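Marlene McIntyre
Bon, fil atelier, ça faisait longtemps ! Visham, mon projet de robot à deux bras pour plier le linge, a enfin quitté le coin de l'établi où il dormait depuis décembre. Je vous raconte où j'en suis, dans le désordre comme d'habitude.

Marlene McIntyre
Pour ceux qui arrivent : deux bras montés à Somow, l'atelier partagé, des servos, beaucoup de colliers de serrage et une nappe bleu clair par-dessus la table. Le cobaye du jour est un haut gris foncé tout froissé. Le repassage et moi, vous savez. 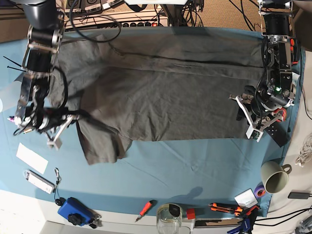

Atelier / Robotique

Marlene McIntyre
Oui, les couteaux et le tournevis traînent sur la table, je vous entends d'ici. Oui, il y a une tasse. Kjell Solheim m'a déjà fait la morale lundi et j'ai promis de ranger (j'ai promis, j'ai pas donné de date).

Marlene McIntyre
Le gros morceau de la semaine, c'était le câblage. J'avais un servo qui décrochait dès que le coude se pliait trop, et j'ai passé 3 soirées à accuser le code. C'était un connecteur serti de travers. Par moi. Passons.

Marlene McIntyre
Ensuite, les caméras au poignet. C'est génial pour voir ce que fait la pince au ras du tissu, et c'est une plaie à régler : temps de pose trop long et tout bave dès que le bras accélère. Chaltu Hailu me conseille de bloquer l'exposition et d'ajouter une lampe, je teste ça au prochain créneau.

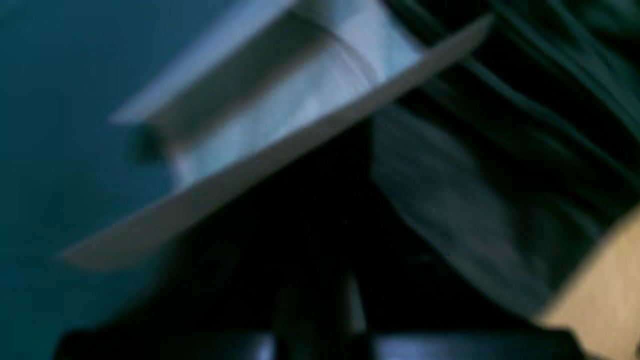

Caméra de poignet, bras en mouvement. Avis bienvenus sur les réglages !

Marlene McIntyre
Côté logiciel, j'enregistre les essais avec un petit script que j'ai appelé Listen (il écoute les servos, voilà, je me suis pas foulée). Il garde les positions, les courants et les images de chaque caméra. J'en suis à 942 essais sauvegardés, dont une belle quantité que je ne montrerai à personne.

Marlene McIntyre
Ce que je trouve fascinant avec le textile, c'est que rien n'est jamais deux fois au même endroit. Un cube, tu le poses, il reste un cube. Un vêtement, tu le regardes de travers et il a changé de forme. Du coup je bosse surtout la prise : attraper assez de tissu, mais pas trois épaisseurs d'un coup. 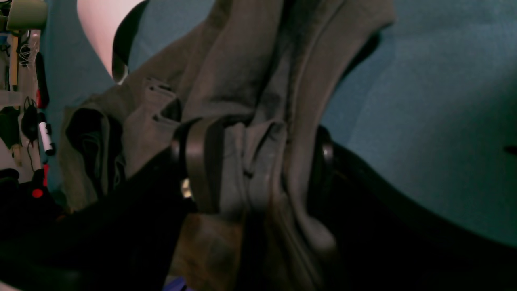 Marlene McIntyre
Et pour ça le serrage compte énormément. Trop mou, ça glisse, trop fort, le moteur chauffe et se met en sécurité au bout de 9 minutes. J'ai fini par limiter le courant à la fermeture puis à le baisser encore une fois la prise faite. Merci Eifion Trevor pour l'idée, je te dois un café !!

Marlene McIntyre
Question que vous m'avez posée 4 fois en message privé : non, les fichiers des pièces ne sont pas encore en ligne. Je veux d'abord refaire les supports, il y a des cotes que j'ai rattrapées à la lime et j'ai un peu honte de publier ça tel quel. 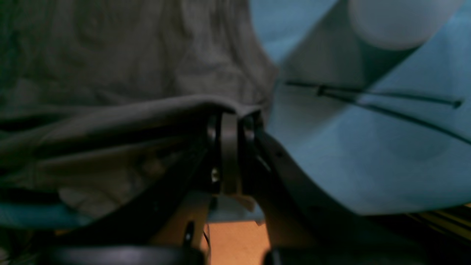 Les doigts noirs de la pince sous un pli de tissu gris, vue du poignet.

Marlene McIntyre
Prochaine étape : reprendre les gaines des câbles, puis essayer avec une serviette, bien plus sage qu'un vêtement. Si quelqu'un a déjà collé du silicone sur des doigts de pince, dites-moi quelle épaisseur, j'hésite encore et je passe commande demain soir.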